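Chapter 7
Bidding for the Games: How a Host Gets Picked

Before You Start

You'll get more out of this chapter if you've read the section on event budgets in Chapter 5, especially the part on operating costs and capital costs. If you skipped it (I know some of you did, I skipped chapters too), go back and at least look over the two tables. I'm going to use both terms a lot and I won't stop to define them again.

Key terms in this chapter: rights holder, bid book, host contract, guarantee, legacy plan, dialogue phase, technical visit, shortfall clause.

7.1 A Town That Wanted the Games

When I started teaching sport management, I opened the class on bidding with the really big events, the ones with opening ceremonies you stay up late to watch. It didn't work very well. My students had strong opinions about those events before I'd said a word, and the sums were so large that they stopped feeling like money. One student told me a billion and ten billion sounded the same to her. Fair enough!

So now I begin with Okthorpe. Okthorpe is a mid-sized town with a decent swimming pool, one running track, a hockey club that has always been better than it had any right to be, and a train station on the north side. A few years back it bid for the Wodus Games, a regional multi-sport event held every four years. The Wodus Games have 137 medal events across all their sports and last nine days. If you don't follow regional sport you may never have heard of them, and that's fine, it makes them easier to think about.

I sat in on a lot of the Okthorpe meetings as an outside adviser. I was unpaid, I should add, and I came in fairly late, after the town had already decided it wanted the event and was working out how to say so. That order of things – wanting first, working out why second – is a lot more common than the bid books would have you believe, and we'll come back to it in 7.4.

The rights holder for the Wodus Games is the body that owns the name, the sports program and the right to say where the event goes. Keep that in your head all the way through. A host doesn't own the event. It gets to borrow the event for a while, under a contract, and mostly on the owner's terms. Students tend to picture the host city as the one throwing the party, but it's closer to somebody lending out their house for a party with another family's guest list, menu and music.

What the owner wants from a host falls into a few piles. Venues, obviously. Beds for the athletes and officials. A way of getting people from one to the other. Security, medical cover, doping control rooms, broadcast space, and a long list of smaller stuff that goes all the way down to how cold the water at the venues has to be and who is allowed to sell drinks within sight of the cameras. 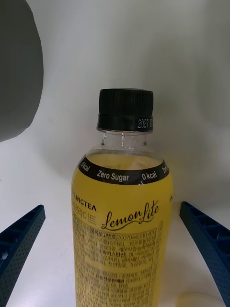 Figure 7.1. A zero-sugar drink in a clear bottle with a black cap.

That last item sounds petty until you see the contract. The drinks category is usually one of the first that a rights holder sells, and once it has been sold, the host has to deliver venues where the sponsor's rivals can't be seen or bought. In Okthorpe the hockey club had its own snack bar with its own supplier, on a lease with years left to run. Somebody had to sit down with the club and sort it out. Nothing about this appears in the glossy part of a bid. It's in the back, in the guarantees, and I'd like you to get into the habit of reading bid books from the back.

7.2 What Goes Into a Bid Book

A bid book is the written offer a would-be host sends to the rights holder. Okthorpe's ran to 200 pages with the annexes, and for an event this size that's on the thick side. I've read shorter ones that were better. I've also read one that spent eleven pages on local food and one paragraph on buses.

Most bid books follow a questionnaire that the rights holder sends out, so they tend to have the same parts in the same order. First comes the vision, where the host explains what the event would mean to the place and its people. Then the venue plan, with maps and seating numbers. Then lodging, transport, safety, money, the legal section, and the legacy plan, meaning what happens to everything afterward.

I used to tell students to skip the vision section. I've changed my mind on that. It's true that one vision section reads a lot like the next, and you could swap the town names without much trouble. But the vision is where the host makes its public promises, and those are the ones that local voters and reporters remember. Okthorpe promised that every school in the district would get to send a class to at least one session. It was one sentence, written late in the evening by somebody who thought it sounded nice. Two years later it was a ticketing problem, a bus problem and a very sore subject in the local paper.

The venue plan is where you'll find the most hopeful thinking. Watch for three words: existing, temporary and planned. An existing venue is standing there and you can visit it. A temporary one goes up for the event and comes down again, and it usually costs more than people guess (the ground works, the power, the toilets, the taking down). A planned venue is one that somebody says will be built anyway, with or without the event. That may be true! But ask who says so, and whether the money has been voted on. Okthorpe listed a second pool as planned. It had been planned for as long as anyone in the room could remember.

Lodging brought the town its hardest question. The rules asked for an athletes' village, or something that could pass for one, with room for everyone on a single site. The town didn't have that. It had student housing by the river Jin, with 500 beds, and a bunch of small hotels spread along the main road. The bid team's idea was to use the student housing for most of the athletes and put the officials in the hotels. Cheap, sensible, and no new buildings needed. The catch was the calendar, with term dates overlapping the first two days of competition, and the college wasn't keen to move them.

You'll notice how often a bid depends on people who aren't part of it. The college, the bus company, the hospital, the hockey club. Each of them has to sign something, and each has its own reasons to drag its feet or ask for a little extra. A good bid lead spends more time drinking coffee with these folks than writing. 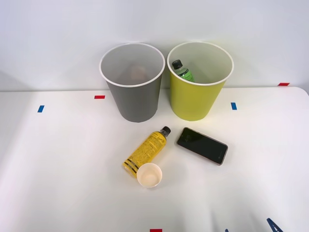 Money is the section everyone turns to first, and it's easy to get lost in, so let me give you the short version now and the long one in 7.5. There are normally two budgets. One covers running the event itself: staff, transport, rental, meals, ceremonies. The other covers anything built or fixed up that will still be there afterward. Hosts like to talk about the first and keep the second somewhere else, in the town's general plans, where it won't be added on. When you see a headline saying an event broke even, check which of the two it means.

Okthorpe hired a consulting firm, Trandis, to draw up its numbers. Trandis had the running budget covered by ticket sales, sponsor income and a grant, with tickets making up roughly 60 percent of the total. I remember looking at that figure and feeling a bit ill. Tickets are the least certain money there is in an event like this. You find out what you've got very late, when most of the spending has already been done, and one rainy weekend can take a real bite out of it. The sponsor money was safer but smaller, and a share of it went straight to the rights holder.

So who pays if the tickets don't sell? That's the job of the shortfall clause, and in nearly every host contract I've worked with, the answer is the host. The town signs a guarantee that it will cover any loss. It's often only a few lines long. I'd argue it's the most important page in the whole book, and I've met elected members who voted on a bid without having read it.

7.3 From Bid Book to Decision

Once the books are in, the rights holder reads them, sends questions, and makes a technical visit. In the older way of doing things, the bidders raced each other up to a vote on a set day and the losers went home with nothing. Many rights holders now use a dialogue phase, where they talk with the places that are interested, help them change their plans, and then put one name forward. It's cheaper for everybody and less of a circus. It's also a lot harder to follow from the outside, and you'll find people on both sides of that argument in the readings.

The technical visit to Okthorpe happened in November, over two gray days. The visitors walked the track, timed the drive from the station to the pool, and asked to see the loading doors at every hall. They wanted to know the width of the doors, the height of the doors and what kind of trucks could turn in the yard. The bid team had prepared a film and a children's choir. The visitors were very polite about the choir and then went back to asking about the trucks.

Before you go on to 7.4, try this short task, either alone or with one other person. Pick a place you know well and an event it could plausibly host. Write down every group that would have to sign an agreement before the bid could go in, and next to each one write what you think it would ask for in return. Keep the list. We'll use it again when we get to the contract itself, and you'll probably want to add to it by then.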